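Sorting the Block Bins: My July Project Report
by R. Stekia
July · 3 min read · 50 shares · 10 comments

My project was supposed to be about packing. Specifically, how much dead space you get when you drop rectangular blocks into a bin and don't stack them neatly. I picked it because I thought it would be easy (ha), and because the Hovville workshop already had the bins and a big supply of red and green blocks.

The plan was simple. Drop the blocks in, see how they land, write down which ones touch a wall and which ones touch each other, tip everything out, do it again. I did 20 drops per setup. My spreadsheet ended up with 3,528 cells in it, and I typed every one of them by hand, so please be nice if you find a typo.

The first thing I learned is that long blocks really love walls! I kept getting one lying along a side and another one leaning up to it at an angle, and then there's a wedge of floor between them that's too skinny for anything else.
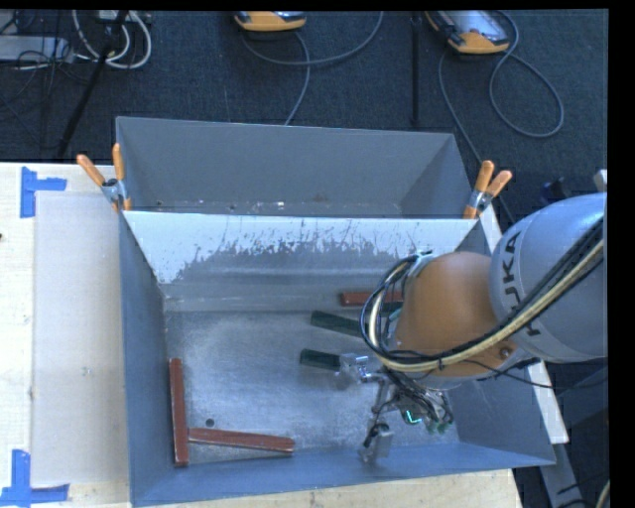 Page last changed: July, 4:20 p.m.

The sideways T on the left, made by two of the long red blocks, is the kind of thing I mean. I started calling those "gates" in my notes and gave them their own column. The green ones are bunched up farther over, and I counted that sort of group as a "cluster" even when the blocks weren't all touching, which my lab partner thought was cheating. Maybe it is. I left both versions in the appendix.

The bins themselves turned out to matter more than I expected. They're gray metal and pretty beat up. The floor of the near one is scuffed and scratched all over, and the paint-looking layer high on the far wall is flaking off in ragged patches. I wondered if a rough spot could stop a block from sliding, so I did up to 50 extra drops with a sheet of Jekero liner on the bottom. The blocks slid farther on the liner, but my numbers are too messy to say how much.

If I did this over I'd use the Restrepo method from our class handout from day one, where you mark the floor in a grid before you start. I only found that page after I was done with half the drops. I'd also weigh the blocks. A couple of the red ones have worn edges and I have no idea if that changes how they bounce.

The spreadsheet and the appendix are in the class folder under "bins final 2" (don't open "bins final", it's the wrong one).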